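Learning to swim at forty-something

I put it off for so long that it had become one of those facts about me, like being left-handed. Doesn't eat olives, can't swim. On holidays I was the one who minded the bags, and I'd got very good at it (book, hat, a system for the towels). Then in June my niece asked me why I never came in past my knees, and I gave her some rubbish about my ears, and she looked at me the way children do when they know perfectly well you're fibbing.

So I signed up for adult beginners at the Fetport baths, Friday evenings, half past seven. There are 4 of us in the class, which felt alarmingly few when I saw the list, as I'd been hoping for a crowd to hide in. I bought a costume, a cap that makes me look like a boiled egg, and some Cellerow goggles that the woman in the shop promised wouldn't leak. They leak. Only the left one, and only when I'm on my front, so I've got used to doing everything with one eye shut.

The first lesson was mostly blowing bubbles. I'm not joking, we stood in a row holding on to the rail and put our faces in and hummed. I felt ridiculous for the first few minutes and then I got quite into it! Our teacher is called Cameron McPhee and he has a wonderfully flat way of talking, as if he's reading out bus times. "Face in. Breathe out. Face up. Breathe in. Again." I'd expected someone bouncy with a whistle and I think I would have gone straight home.

Floating was the hard one. I had assumed floating was the thing you got for free, and swimming was the bit you had to learn. My legs sink. They just go down, slowly, like a lift. Cameron told me to look at the ceiling and push my tummy up, and I lay there glaring at a water stain above the deep end while he held two fingers under my shoulder blades, and at some point he took the fingers away and didn't mention it. I stayed up for ages. Well, until I noticed, and then I folded in half and swallowed a good mouthful of the shallow end.
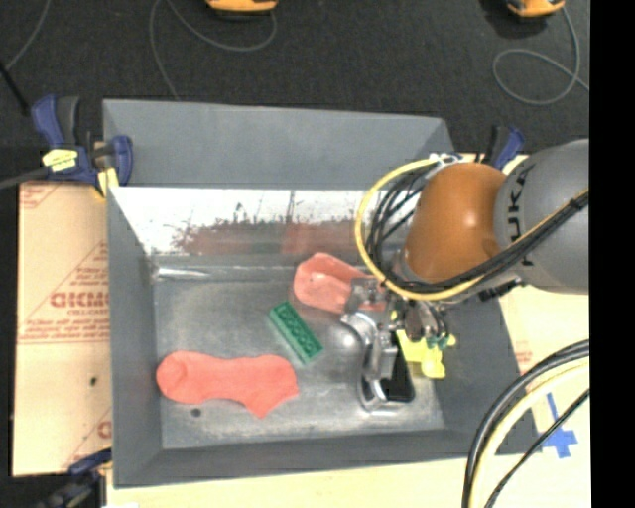 Going home on the bus that night with wet hair, I felt about nine years old. I had chips. I've had chips after every lesson since, and I'm calling it part of the training.

Front crawl is where we've got to now, or a sort of cousin of it. I can do the arms. I can do the legs. Ask me to do both and breathe as well and something drops out, usually the breathing. One of the others in the class, a retired man who grew up in Colombo and is sick of his grandchildren laughing at him from the pool, gave me the best tip so far, which was to sing something slow in my head. I use a hymn from school. I only know 2 verses, so when they run out I have to stop and stand up anyway.

And last week I did a width! A whole one, wall to wall, no float, no foot on the bottom. It took so long that a woman doing lengths in the next lane went past me twice and gave me a thumbs up the second time. I was far too puffed to give one back, so if you're her, thank you, it made my week.

A few of you asked in the comments what I'd take along if you're thinking of starting. Flip-flops for the changing room floor, a pound for the locker, a bottle of water (you get so thirsty, it makes no sense) and a woolly hat for afterwards even if it's warm out. Don't bother with a fancy towel. Mine's an old Utari beach one with a faded parrot on it and it's perfectly fine. And go to the loo first, the Fetport ones are down a very long cold corridor.

Next week is the deep end. We're only going to hold the side and have a look at it, Cameron says, and then possibly let go. I've already told my niece, so I can't back out.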